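Spring walk-through, Grendance workshop building, with my comments

Hi all, it's me again with the clipboard. I did the March walk-through on Wednesday, starting at 7:30 before the saws were running, and I've typed it up the way I usually do: the item, then OK or FIX or WATCH, then whatever I was thinking when I wrote it down. If your name is next to something, that one's yours. Please initial the paper copy by the time clock when it's done and don't just tell me in the hallway, I will forget!

1. Exits and aisles

Front door opens fully, closes on its own -- OK
Back door opens fully -- FIX
It opens, but you have to put a shoulder into it. The sweep on the bottom has come loose and is bunching up under the door. Marwan, can you take a look? I'd pull the old sweep off completely and put up with the draft until the new one comes.

Exit signs lit -- OK
I held the test button on each one for the full thirty seconds. My thumb would like you to know that.

Aisles clear to the yellow lines -- WATCH
Clear when I walked it at 7:30. By lunch there was a pallet of Erkbridge hinges parked half over the line beside the paint room. Deliveries go in the bay, even if you're only leaving them "for a sec."

2. Fire

Extinguishers charged, pin in, tag current -- OK except one
The one by the finishing room has its needle right on the edge of the green. Still legal, but I've asked for it to be swapped and I'd like the new one hung a little lower. Kausar and I both had to reach for it.

Sprinkler heads clear by 18 inches -- FIX
Top shelf in the lumber rack, far end. You know the stack I mean. It has to come down by a couple of feet and it can't creep back up again over the summer.

Oily rags in the lidded can, lid shut -- OK
Really nice work here, finishing crew. Last time the lid was propped open with a paint stirrer and I wrote a whole paragraph about it, so it's only fair I say thank you.

3. Benches and work surfaces

Surfaces flat, stable, no rocking -- FIX (bench 4)
Bench 4 has one short foot and a folded piece of cardboard under it. I took the cardboard out to see how bad it was and a pencil rolled right off onto the floor. Nicanor has the leveling feet in his cabinet, bottom drawer.

Small parts in trays or bins at end of shift -- WATCH
Mostly good. I still found loose screws on two benches and one in the sole of my boot. If it's small enough to roll, it goes in a tray before you clock out. I don't much care which tray.
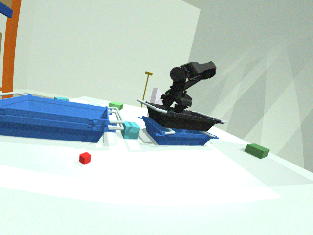
Blue tray on a white tabletop, with a little teal cube beside it.

Trays in good shape, no cracks -- OK
Two cracked ones went in the dumpster. We have plenty of spares, so please don't rescue them. (I saw you, Nour.)

4. Electrical

Cords free of cuts, ground pins in place -- FIX
Three cords pulled and tagged. One of them had been wrapped in so much tape it looked like a baseball bat. I cut the plug off so it can't find its way back.

Panel doors shut, three feet clear in front -- OK
Breakers labeled -- FIX
Number 16 on the main panel still says "???" in somebody's handwriting. Ruba thinks it feeds the outlets along the east wall. I flipped it off for a minute after closing and couldn't find a single thing that went dead, so we'll have the electrician trace it.

5. Machines

Guards in place -- OK
All of them, every saw, and the drill press too. I checked twice because I didn't believe it.

Emergency stops work -- OK
Dust collector bag below the full line -- FIX
Way over. It should be emptied on Fridays whether or not it looks full. The Vistix collector pulls well when it's clean and hardly at all when it isn't, and you can smell the difference when you come in the door.

Hour meters, for the maintenance log:
Planer 1,636
Band saw 758
Dust collector 1,735
The planer is past due for its belt. It isn't squealing yet but I'd rather not wait for that. Parts are on order from Jakab.

6. First aid and washing up

Kit stocked -- WATCH
We're out of the small adhesive bandages again and have a mountain of the giant ones. I've ordered more small ones. If you use the last of anything, write it on the card inside the lid, the pen is on a string now.

Eyewash runs clear -- OK
Ran it for a minute, cleared right away. Somebody had been hanging a jacket on the handle, so I moved the jacket to the coat hooks. It's gray with a torn cuff if you're missing one.

7. Outside

Ramp surface -- FIX
The grip strips are peeling at the bottom edge, left side as you go up. Kausar has a roll of the good stuff and has promised to do it on the first dry morning. Until then please use the handrail, especially if you're carrying.

Light over the bay door -- OK
New bulb, very bright, maybe too bright. The neighbors haven't said anything.

Who has what:
Marwan -- back door sweep
Nicanor -- bench 4 feet, planer belt when it arrives
Kausar -- ramp strips
Nour -- lumber rack top shelf, dust bag
Ruba -- call the electrician about 16
Me -- extinguisher swap, bandages

I'll be back around to look at the FIX items in two weeks, same time of the morning, and I'll bring donuts if the aisle by the paint room is clear.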